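Clokness Residents' Forum
Building Services > Shared Laundry
Topic: Proposed change to the unclaimed items policy

L_Husar (Moderator)
Posted March 20, 2023

Residents are invited to comment on the proposed revision to Section 2 of the laundry room rules. Under the current wording, clothing left in a machine after the end of a cycle may be removed by the next user and placed on the folding surface. The revision would require a waiting period of 42 minutes before any item is moved. Comments will be forwarded to building management together with the minutes of the January meeting.

Lucian Husar
Forum Moderator

bavik_fourthfloor
I wish to record my objection. The building has 152 apartments and the laundry room is in use from early morning until closing. A waiting period of that length would cost the next resident most of a wash cycle. The present rule is workable and should be left alone.

R.Sykora
I write in support of the revision. On two occasions my wool items were taken out of a washer and put into a dryer by another resident, presumably with good intentions. One sweater can no longer be worn. Any rule that permits strangers to handle clothing should at the very least state that nothing may be moved into a dryer.

Rozália Sýkora

bavik_fourthfloor
With respect, the existing rule does not permit anyone to use a dryer on another person's behalf. What Ms. Sýkora describes is already a violation. The remedy is enforcement of Section 2 as written.

gerero_unit
Enforcement by whom? The office closes at five, and most complaints concern the evening hours. I would accept a shorter waiting period, perhaps ten minutes, provided that the times are posted on the door.

R.Sykora
Ten minutes would be acceptable to me if the dryer provision is added in plain language.

Ciobanu_P
May I raise a related matter. The rule says "placed on the folding surface" and gives no indication of how. Items from separate loads are regularly combined, and small articles go missing in the process. I would ask that the wording be changed to "placed together, by load, in a basket." My previous building supplied baskets and the number of disputes fell noticeably.
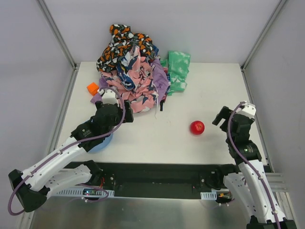
Garments heaped together on a white tabletop, with a pink patterned cloth toward the front.

gerero_unit
I second the request for baskets. The cost should be modest, and I believe the laundry fund still holds more than $100 from last year.

bavik_fourthfloor
I have no objection to baskets. I continue to object to any waiting period – ten minutes included – on the grounds already stated.

L_Husar (Moderator)
Thank you for the comments received. The basket proposal and the dryer provision will be submitted as separate items, so that each may be considered independently of the waiting period. Mr. Ciobanu is asked to send his suggested wording to the office in writing. Replies remain open.

Ciobanu_P
The wording has been sent. I have also asked whether the baskets could be kept on the shelf above the sink, as floor space is limited.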